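Kitchen Counter Things – README

Welcome! Pradix is a collection of short clips and stills about the stuff that lives on kitchen counters: pitchers, jars, tubs, coffee makers, cereal boxes, the lot. If you like other people's kitchens as much as I do (I always look in the pantry, sorry), I think you'll have a good time in here.

What's inside

921 clips in 9 folders, one folder per kitchen. Each clip has a text file next to it with the same name, holding a plain list of the things on the counter and a sentence on what is being done with them. Stills are in the folder called stills. Sound has been removed everywhere.

The kitchens are all lived-in ones in Fusutthorpe, and I love how different they are. One has open shelves up to the ceiling. Another has a bread box so big that everything else has to line up beside it. Counters were left the way their owners keep them, so expect labels turned to the wall and lids that belong to something else.

How things are named

I went with the words people use at home. A pitcher is a pitcher, whether it holds water or tea. A jar is glass with a lid that comes off, a tub is a wide container that powder or spread is sold in, and a storage container is anything bought empty to put food in. If the contents can be seen, they go after a slash:

storage container / cereal
jar / unknown
pitcher / empty

Please use "unknown" freely! A wrong guess is much harder to find later than a blank. Brand names go in the notes field, spelled as they are on the package, and only if they can be read.

Lids get their own line. This was the best decision in version 2. In version 1 the lid was part of the container, and the moment somebody took one off, the list stopped making sense. Now a lid can be on, off or partly on, and it keeps its color with it. The same goes for the parts inside things – infusers, plungers, strainer baskets – which get a line of their own whenever they can be seen.

Clear and shiny things

My favorite part of the collection, and the hardest to label. Clear plastic and glass pick up whatever is behind them, and a frosted pitcher can nearly vanish against a pale wall.

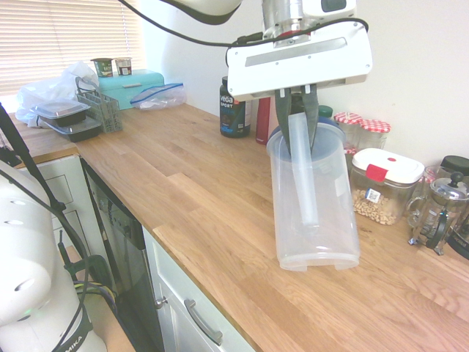 For clear items, list what you can see through them on a separate line, starting with "through:". A jar seen through a pitcher counts as a jar on the counter, and it is listed once. French presses have caused more discussion than anything else, so they now have a fixed set of parts: glass, frame, lid, plunger, handle. Skip the parts that are hidden.

Known problems

Folder 4 still has bottles listed as jars in places. The evening clips in folder 7 are dark, and colors there shouldn't be trusted, blue and green especially. There are 2 clips with no text file at all; they're listed in missing.txt and I'll get to them.

Using it

Everything opens in an ordinary video player and text editor. I browse it with Findari because it searches the text files quickly, but any search tool will do. Start with folder 1, it's the tidiest.

Free for study, teaching and hobby use. If you share it on, please keep this README with it and credit Oksanen.

Corrections are very welcome. Send the clip name, the line you'd change and the new wording. The next round of fixes goes in this March, and I'd love to get the bottles in folder 4 sorted by then.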